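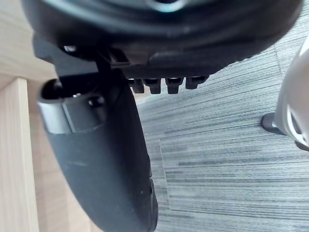 Lectura: 2 min · Hilo

Aurora Quintela
17 de mayo

Buscar en el hilo Buscar

Abro hilo sobre moqueta en losetas, pelo bajo, gris. Llevo una semana midiendo y respondiendo a las mismas preguntas por privado, así que lo dejo escrito aquí.

Primero, las juntas. Una loseta bien puesta deja una línea recta y tenue, de las que se ven solo si uno se agacha. Si se ve de pie, o falta presión lateral o la loseta se cortó con cuchilla gastada.

El módulo con el que trabajo es de 500 mm. La serie Trultance lo trae así de fábrica. Comprobad dos cajas distintas antes de empezar: la tolerancia entre lotes existe y se acumula a lo largo de la fila.

Dibujo: veteado fino, líneas horizontales claras y oscuras. Disimula bien la pelusa y regular las juntas. Con veteado paralelo, la junta perpendicular a la veta es la que canta.

Por eso la dirección de colocación se decide en plano. La flecha del reverso manda. Una sola loseta girada se nota desde la puerta con luz rasante.

Segundo, los apoyos. Una pata blanca curva con taco negro redondo reparte mejor que un tubo cortado, pero conviene mirar el diámetro del taco. Por debajo de cierto tamaño marca la fibra igual.

Mi criterio: taco plano, apoyado en toda la superficie. Si el mueble cojea, todo el peso va a un borde y ahí queda la huella. Nivelar antes de cargar – parece obvio, pero encuentro patas sin nivelar en casi todas las visitas.

Las huellas viejas: vapor a distancia, cepillo de nailon, dejar secar. No planchar. Cadi Gronow lo probó con trapo y plancha en un despacho y hubo que cambiar la loseta.

Tercero, adhesivo. Uso fijador de pegajosidad permanente, el Brudus, rodillo corto. Consumo del último local: 9 kg. Quedó sobrante para un rincón que aún no está decidido.

No encolar en húmedo. El fijador tiene que pasar de blanco a transparente antes de poner nada encima. Quien tenga prisa, que abra ventanas.

Cuarto, reposición. Del pedido de octubre se usaron 235 losetas y las demás están guardadas en plano, con la caja cerrada. Guardarlas de canto deforma la base y luego la esquina levanta.

Me pregunta Prys Meredith si compensa rotar losetas entre paso y zona muerta. Sí, una vez al año, siempre que sean del mismo lote y se respete la flecha.

Aspirado: en dos sentidos, cruzando la veta en la segunda pasada. Cepillo rotatorio en posición alta. En pelo bajo, la posición baja solo gasta fibra y calienta la correa.

Pendiente: medir la planitud del solado en la zona de mesas con regla de dos metros. Subo los valores cuando los tenga.

Contacto · © Aurora Quintela · Volver arriba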